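Subject: Re: [handheld-practice] Draft 2 of the floor rules, cables and bystanders 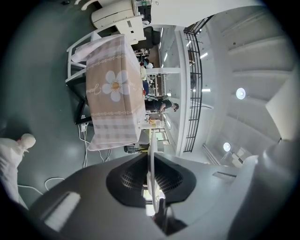

Table station with the checkered cloth, seen from the hand-held gripper. Power strip by the table leg, cables on the floor.

Dear Mieke, dear all,

Thank you for the comments on draft 2. I answer in the order of your message.

Mieke Dijkstra wrote:
> Rule 6 says "cables shall be managed". I do not know what I must do
> on Monday morning to obey this. Can it be a thing which a person can
> check by looking? Also, the draft says nothing on people who are in
> view but do not take part in the recording. At Jundby we ask them to
> sign, but only if the face can be recognized. Is this enough?
> Last, please do not forbid patterned tablecloths. Our operators
> like them and the homes we want to work in have them.

On rule 6, you are right, and I propose new text:

"6. No power cable may lie loose on the floor on a side of the table where the operator walks. The power strip is fixed to the table or to the wall. The operator looks at the floor before picking up the gripper."

With this text, the station in the picture does not pass. The white cables hang from under the table and make loops on the green floor, and one more lies in an arc farther away. A person who is looking at the gripper finger does not look at the feet. At Tramura we had 30 incident notes in the log when I prepared the draft, and 2 of them were a foot in a cable. Nobody was hurt, but one gripper housing had to be replaced.

On people in view, I think signing only for a recognizable face is too weak. The lens is wide and takes in much more than the operator expects. In the same picture there is a person in white at the side, a person in a black shirt beyond the table and one more near the shelves. I would like the rule to say that each person in the room is told before recording starts, and that everyone who can come into view signs, with the face visible or not. Everaldo Prado objects that this is heavy for a shared hall with a mezzanine, where people pass all day. Maybe a sign at the entrance and a marked line on the floor can be accepted there. I ask for other opinions.

On the tablecloths, I agree fully. Draft 1 asked for a plain surface and I do not know any more who wrote this. Checks and a big printed flower are good to have in the data. The only thing I would keep is that the cloth does not hang where the operator can pull it with the knee. Is "clipped at two corners" clear enough for everybody?

Two open points:

- Gwenllian Bellis asks if the station sheet (form 202) must be filled in again when only the cloth is changed. I say no, one line in the log is sufficient.
- Marcelino Magalhães will send the wording for chairs near the table.

Please send your changes before the end of September, as text in the mail and not as an attachment, so that the archive can be searched.

With kind regards,
Heloísa Portela
Tramura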